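Offene Tür bei Benedetti in Gendstead

Im September waren wir zu zwölft in Gendstead, und ich bin immer noch ganz angetan. Benedetti baut Kleinmöbel für Flur und Diele, und einmal im Jahr darf man durch Werkstatt, Lager und Musterräume laufen. Wer früh kommt, bekommt Kaffee und eine Führung mit Gualtiero Villa, der seit der Lehrzeit im Haus ist und jedes Brett anfassen muss, an dem er vorbeigeht.

Los ging es um 9 Uhr im Zuschnitt. Es roch herrlich nach frischem Holz! Wir durften Proben in die Hand nehmen, geölt, gewachst, roh, und über Kanten streichen, die einmal und zweimal geschliffen waren. Den Unterschied merkt man sofort. Danach ging es die Treppe hoch zu den Musterräumen, und dort bin ich dann hängen geblieben.

Mein Favorit war nämlich ausgerechnet das Schuhregal. Helles Holz, grau gestreifter Teppichboden davor, auf dem Regal ein graues und ein cremefarbenes Paar Hausschuhe. So schlicht, und ich wollte es auf der Stelle mitnehmen (passt bei uns leider nicht hinter die Tür, ich habe zu Hause nachgemessen).
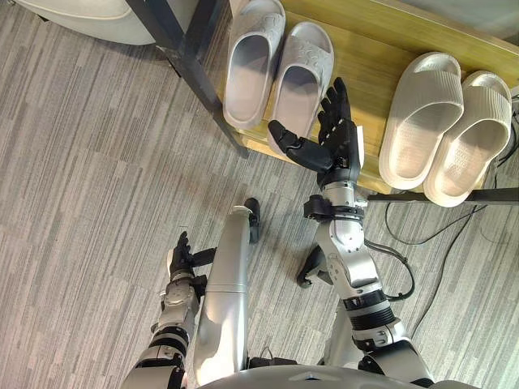
Einräumen, ausräumen, umräumen

Nach der Mittagspause ging es um Ordnung im Flur. Gualtiero Dal Bello von der Firma Tolum hatte das Thema mitgebracht und konnte wunderbar erzählen. Seine Regel: Was jeden Tag an die Füße kommt, gehört nach vorn und paarweise hin, die Spitzen alle in dieselbe Richtung. Alles andere wandert in den Schrank. Klingt streng, macht aber richtig Spaß, wenn man es einmal ausprobiert.

Diskutiert wurde natürlich auch. Gehören Gästepantoffeln sichtbar hin oder in einen Korb? Bei uns in der Gruppe gab es dazu 2 Lager, und geeinigt haben wir uns nicht einmal auf der Rückfahrt — ich bleibe bei sichtbar.
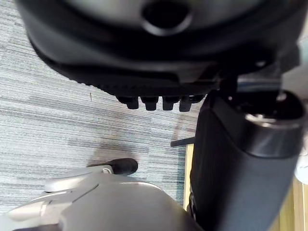
Kalex Freizeitgruppe Wohnen und Werken

Zum Schluss noch das Lager. Im Katalog stehen 261 Artikel, vom Schlüsselbrett bis zur Sitzbank, und wir haben fast eine Stunde nur bei den Beschlägen verbracht. Eine ganze Wand voller Schubladen! Ich habe mir zwei Haken aus der Restekiste ausgesucht, die inzwischen an unserer Kellertür hängen.

Für alle, die nächstes Jahr mitwollen: Die Anfahrt sind von uns aus 110 Kilometer, wir haben uns auf drei Autos verteilt. Parken kann man hinter der Halle, die Zufahrt ist etwas versteckt. Feste Schuhe braucht man für den Zuschnitt. Die Suppe in der Kantine war gut, der Pflaumenkuchen noch besser und um 14 Uhr schon weg.

Anmeldung wie immer über die Liste am Schwarzen Brett.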